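Search this site Enter keywords Go
Travel notes > Visits > Inside the works

A morning at the Steltstead paint works

Posted Wed 26 December by Morena Pace

I have wanted to visit the paint works at Steltstead since I moved to this side of the country, and in October I finally had my chance. The works opens its doors to visitors on one Saturday in the year. You must write to them before, and they send you a paper ticket by post with your name written by hand. Mine said "Mrs Pace", and I am not married, but I kept it.

The bus from the railway station takes 17 minutes and stops in front of the gate. I arrived too early and waited with a couple from Mathur who come every year. They told me to wear old shoes. I was wearing my new ones.

Our guide was Trilok Chaturvedi, who has worked in the mixing hall for a long time and speaks slowly and clearly, for which I was grateful. He began in the pigment store. The pigments come in heavy sacks and each kind has its own bay, with the whites nearest to the door, as they use so much more of them. The red oxide gets everywhere. It was in the cracks of the floor and on the handle of the door, and later I found it on my sleeve.

From there we went up a metal stair to look down into the mixing hall. The largest tank holds 2000 litres, and on that day it was full of a grey-green which goes to a company that paints farm sheds. Mr Chaturvedi explained that the order in which things go into the tank matters more than the speed of the blade. A boy asked him if anyone had ever fallen in. He said no, but one man had dropped his lunch.

The part I liked best was the colour room. It is small and quiet, with windows to the south side covered by a blind, and two people work there, Jacqueline Aubert and Sunita Prajapati. Their job is to compare each batch with the standard card and to say yes or no. There is a machine for this also, but Ms Aubert told me that when she and the machine do not agree, they make a new sample and look again the next morning. She showed us 54 cards of white. I would have said there were perhaps four different whites. Ms Prajapati laid two of them side by side and asked which one was the warmer, and I answered wrong.

After this we had a short talk about masking, for people who paint at home. I learned that I have been doing it badly for years. You should press the edge of the tape down well with something flat, a plastic card for example, and you should pull it off slowly, folded back on itself, before the paint is fully hard. I always left mine until the next day and then was surprised when the paint came away with it.
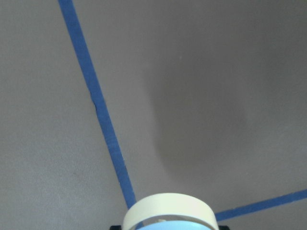 Blue painter's tape on a grey surface, with a roll of masking tape.

Lunch was in the canteen and was included in the ticket. It was a pea soup with bread, and an apple cake which I would travel again to eat. I sat beside Santino Yáñez, a sign painter, who had come to ask if the works would bring back an enamel called Skumon that was stopped some years ago. He has a few tins left and he uses them only for the letters on boats. I don't think he got a clear answer, but they wrote down his telephone number.

The shop is beside the gate. They sell tins with dented lids at half price, and small test pots in all 255 colours of the house range. I bought one called Fadow, a brownish grey that I cannot describe well. It is now on the inside of my kitchen cupboard and I am not sure about it.

Some practical things for those who want to go. The stair to the gallery is steep and there is no lift. Photographs are permitted everywhere except in the colour room. The last bus back leaves at ten past four, and the next one does not exist, so please look at your watch in the shop.

Filed under: Factory visits, Day trips by bus, Paint and colour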